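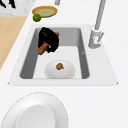

White counter, white sink: the room where most of our talk ended up.

I got to Yiran Tan's place early, which I never do, and she was still in her socks, hunting for the good mugs. "You're going to put that in, aren't you," she said, and yes, I am. Yiran makes hot sauce and pickles under the name Dukuleo, and if you've been to the winter market in Werness you've probably stood in her line. I stood in it in December for so long that I made friends with the couple behind me.

I wanted to talk to her because I love pickles and I'm terrible at making them. My last batch of cucumbers went so soft I could've spread them on toast. I told her this before I'd even taken my coat off.

"Blossom end," she said. "Did you cut off the blossom end?"

I didn't know a cucumber had one! (It's the end away from the stem. There's stuff in it that turns the whole thing to mush, so you slice off a little bit and throw it out.) She looked at me the way my dentist does when I talk about flossing.

Yiran didn't grow up pickling. She worked in the billing office of a trucking company in Hastitz for 9 years, and she says she was good at it and didn't hate it. "People want me to say I was miserable. I wasn't. I had a nice chair." What happened was that a neighbor moved away and left her a crock, a big heavy brown thing, and she felt bad letting it sit there. So she bought two cabbages and a bag of salt.

"The first one smelled like a gym bag," she said. "I ate it anyway. It was pretty good."

She kept going, first cabbage, then radishes, then green beans, then whatever was cheap. The hot sauce came later, after a summer when her pepper plants went nuts and she had bags of red ones on every chair. She fermented them with garlic and a bit of carrot, blended it all up, and took a jar to a friend's cookout. It was gone before the burgers were done. Somebody asked to buy one and she said five dollars, just to say a number. "I lost money on that jar," she told me. "I lost money on the next 37, too."

I asked when she knew it was a real business and she made a face. She doesn't like that question. She said she still keeps the books the way she did at the trucking company, every lid and every label, and that last year she sold 961 jars. She had that number ready. "I know it's not a lot to some people. I washed every one of those jars by hand, so to me it's a lot."

We got onto salt, and I could fill this whole page with salt. She weighs it, always. She used to go by spoonfuls until she switched brands and ruined a whole crock of beans, and she's still mad about it – she brought those beans up three separate times. For plain vegetables in brine she likes three percent by weight, and a little more when the kitchen is warm. If you only buy one thing, she says, buy a cheap scale and skip the fancy lids.

There are two sauces right now. The mild one has no name apart from "the mild one." The hot one is called Mohammed, after the man at the produce stand who sold her the first really mean peppers and told her to wear gloves. She didn't wear gloves. "He gets a free bottle from every batch," she said. "He says it needs more salt. He's wrong."

Around then she got up and fed me. Rice, a fried egg, pickled radish, and a line of Mohammed across the top, and I can report that it's hot, and then fruity, and then hot again for a good long while. I had seconds. I had a lot of milk.

I asked what's next, and I was kind of expecting a store or a website. She wants to get good at plums. Salted plums, sour ones, like her grandmother used to keep in a tin. She's tried it 2 summers in a row and isn't happy yet. "Too wet the first time. The second time I don't even want to talk about."

She'll be back at the Werness market once the peppers are ready. I went home with a jar of beans, a list of things I've been doing wrong, and a strip of masking tape on my sleeve that says "radish, don't open." I've started a new batch of cucumbers. Both ends are off, just to be safe.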